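Home Shop Guitar Strings Ukulele Strings Care Repairs Contact

Stimden Nylon Strings for Classical Guitar, set of six

The Stimden set is made for players who want a warm sound with normal tension. We use it in our own workshop when a guitar comes for repair, and many of our customers stay with it afterwards. The three treble strings are clear nylon. The three bass strings are wound with silvered wire. 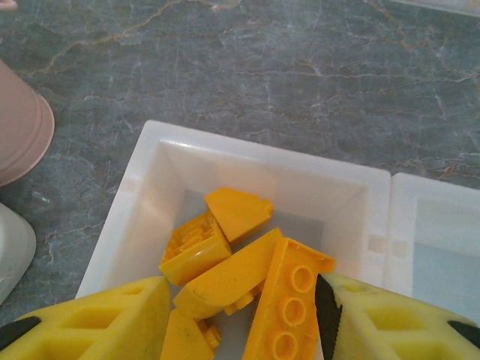 Classical Guitar / Strings / Normal Tension

New nylon strings need some patience. Please tune them several times a day during the first days, until they stop stretching. If you have a concert, change the strings one week before – the basses will also lose a little of their first brightness, which many players prefer for recording.

Benjamín Bravo played this set on his album Cisternas, and he likes the third string very much. On many other sets this string sounds dull to him.

The set fits guitars with scale length up to 650 mm. Ball ends are not included, so the strings must be tied at the bridge.
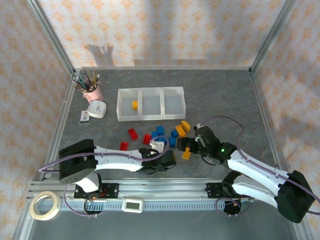 For guitars with high action we recommend to try the low tension version first. It is softer for the left hand, but it can buzz if you play strongly.

Schools and teachers who order 30 sets or more receive a lower price. Please write to Wenceslao Echeverría at Bombridge before you pay, and he will prepare the order for you. Opened sets cannot be returned.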